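Play kitchen sets: does the toaster oven earn its table space?

Posted by Jirnwood

Our playroom has one white table and the toy food has taken it over. The listing said 65 pieces, and I doubt my kid uses 9 of them. The oven hogs one side. Is a sorting system worth buying, or is that a sales pitch?

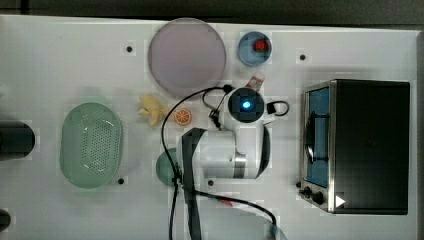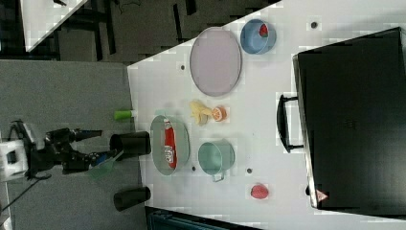
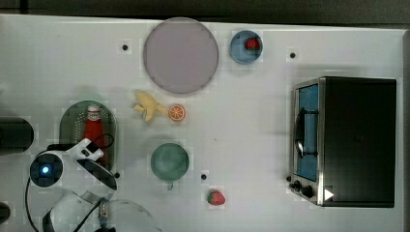
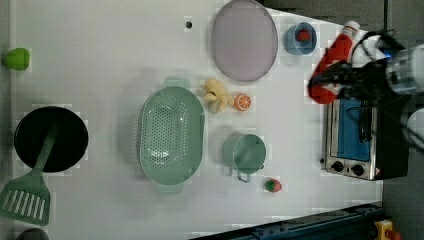
I've read plenty of "rotate your toys" advice and don't buy it. Has it worked for anyone past January?

Posted by Punevel

Skip the system. Put the fruit in one bowl and move the oven to a low shelf. Rotation worked here for two weeks, then I forgot where I'd hidden the box.

Posted by Mandagi

get rid of the oven

Posted by Stotgate

I'd keep the oven and cut the dishes. Ours got played with more once half the plates were gone, though that could be age.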